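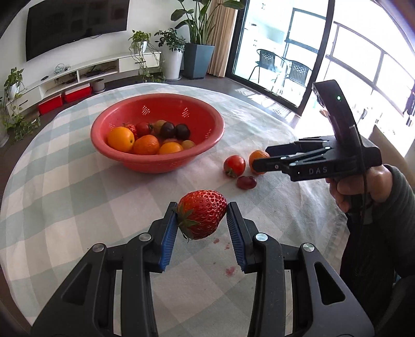 Red juice stains on a checked tablecloth, and how do you all keep mixed fruit in one bowl?

Posted by Lenuța Sandu in Kitchen & Table

Hello everyone, I've been reading this site for ages and I think this is only my second post, so please be patient with me if I've put it in the wrong section.

We have a round table in the living room, near the balcony door, and I keep a red plastic colander of fruit on it pretty much all year. It started as a way to get my family to eat fruit (if it's in the fridge drawer it may as well be on the moon), and it has worked so well that now everybody picks through it, takes things out, lays them on the cloth, changes their mind and wanders off. I don't mind that part! What I mind is the tablecloth. It's a pale green and white check, I bought it in January from a little shop called Neagu that has since closed, and I can't get another one. It now has a couple of pinkish-red marks on it, small ones, right where the fruit gets put down. I'm fairly sure they are strawberry. There is a brownish-orange spot too, and I couldn't tell you what that one is.

I dabbed at an older stain last month with hot water and dish soap, and I think I made it worse, because it went sort of gray and stayed that way until I'd washed the whole cloth twice. The label says cotton blend, wash at low heat, and nothing else useful.

So I have two things to ask, really. First, what do I do about the red marks without fading the green? And second, is it a bad idea to keep everything together? At the moment the bowl has oranges, plums, a tomato, a strawberry and a couple of yellowish-green ones that my neighbor gave me, and the strawberries never last. My sister says the tomatoes are to blame. She says this about most things, so I would like another opinion.

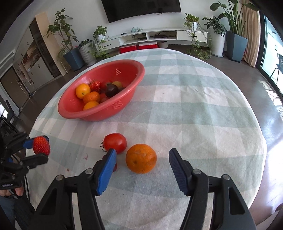

The table with the pinkish smear on the left, and the tomato and mandarin still out on the cloth.

Thank you in advance, and sorry for going on.

Bleddyn Gough

Hi Lenuța, welcome, and you're in the right section as far as I'm concerned. I had a café for a good many years with cloths on all the tables, so I've done battle with a lot of fruit juice.

Please don't use hot water on berry stains. Cold water first, always, and from the back of the cloth if you can manage it, so that you're pushing the juice out the way it came in. Hold it under the tap for a few minutes. Then mix one part plain white vinegar with two parts cold water, dab that on with a white rag (a colored one can give you a whole new stain, ask me how I know), and leave it for 20 minutes. Rinse, rub in a little liquid detergent with your fingers, and wash it on the cool setting the label gives you.

Try the vinegar on a corner of the hem before you do any of that. Most greens are fine with it but I did once have a mint-colored runner that went patchy on me, and I was very fond of that runner.

The other thing is to keep it out of the dryer until the mark has completely gone. Hang it on the balcony if it's mild out, and check it in daylight. If there's still a shadow of pink, go round again with the vinegar. I've had marks that took three goes. For the brownish-orange one I'd try detergent and cold water first and see what it does.

Sorin Bălan

just put a plate under the fruit

Gheorghița Chiriac

Bleddyn has covered the cloth far better than I could, so I'll take the bowl, which is a subject dear to my heart, as I grew up over a greengrocer's.

Your sister is partly right, I'm afraid. Ripe tomatoes and plums both give off a gas that hurries other fruit along. Oranges and mandarins don't mind much and will sit happily on a table for a week or so. Strawberries don't ripen any further once they're picked, they only get softer, and having the weight of an orange against them does them no good at all. I'd keep those in the fridge, unwashed, in a shallow dish with a paper towel under them, and bring out a handful when people are likely to be around. Same with grapes, if you have any.

A colander is a lovely thing to use, by the way, I do it too! The holes let the air in underneath. But if you rinse fruit in it, let it drain well in the sink and dry the bottom before it goes back on the table, or any drips with juice in them go straight onto your cloth. I keep a folded dish towel under mine. Put the plums on top where you can see them and squeeze them gently every morning, and whatever gives a little is that day's snack.

Do let us know how the vinegar goes. I have a pillowcase with blackberry on it that I've been avoiding since the summer.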